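Drying Herbs for Winter Storage

Gather herbs in the morning and shake off any insects. Rinse only where needed, and pat the leaves dry. Tie the stems in small bunches and hang them in a dark, airy room. Thick-leaved herbs such as basil do better in a low oven — 90 degrees Celsius is the upper limit, with the door ajar.

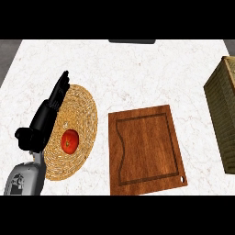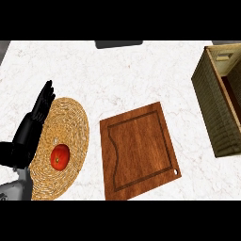
Leaves are ready when they crumble between the fingers. Store them whole in jars with tight lids, marked with the name and month, and check after 10 days for moisture. Replace any jar that has lost its scent.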